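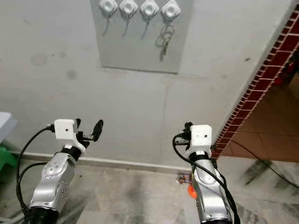
Photo: Tridden blog. The two arms at the Mollside flat.

Jul 9, 2022

Since April I have been comparing two ways of cutting up recorded demonstrations before training, and the numbers are now stable enough to write down. The task is the key task: find the ring of keys on the wall, take it off the hook with one gripper, pass it to the other, and hold it still for two seconds. I score a run as a success only if all of that happens without a reset.

The data set is 463 demonstrations, all recorded by teleoperation. Each one contains both wrist streams, the head stream, joint positions for both arms and the gripper openings. I logged everything at 20 Hz. The policy predicts a chunk of future joint targets and executes part of it before predicting again, so the main question is how long that chunk should be, and whether its boundaries should be allowed to fall in the middle of a contact.

Method A uses fixed chunks of 35 steps, taken from any starting point in the recording. Method B uses the same maximum length but shortens the chunk wherever a gripper opening changes quickly, so that closing on the ring always comes at the end of a chunk. The cut points are found with a threshold on gripper velocity. I set it by hand on a few recordings and left it alone after that. Everything else is shared: same encoder, same optimiser settings, same number of updates. The training code is my Flolemetti fork with the loader rewritten.

Method B is better at the lift and no different at the handover. With A, the usual failure is that the fingers begin closing while the arm is still travelling, and the ring gets pushed along the wall. The policy has committed to the rest of its chunk by then and does not correct. With B it looks again just before the lift, and most of those failures go away. The remaining ones are mostly approach errors, where the gripper arrives too low and touches the tag instead of the ring.

The handover was a disappointment. I expected the extra cut to help there as well, but both grippers move at nearly the same time and my threshold puts two cuts very close together. The chunk between them is too short to be useful, and the padding takes up most of the target. Merging cuts that fall within a few steps of each other fixed the padding but did not change the success rate by more than I see between seeds.

Two cautions. The hooks are in a row and the other cords stayed on theirs throughout, so the policy may be using them as landmarks. I have not tried it on a bare wall. The cables behind the grippers also pull slightly on the wrists at full height, and any policy trained here has learned that pull along with the task.

The Dursun controller dropped its connection several times during evaluation. I discarded those runs for both methods and repeated them from the same start pose.

Next is the handover again, with a separate threshold for each arm. The loader changes will go into the Tridden repository once I have removed the hard-coded paths.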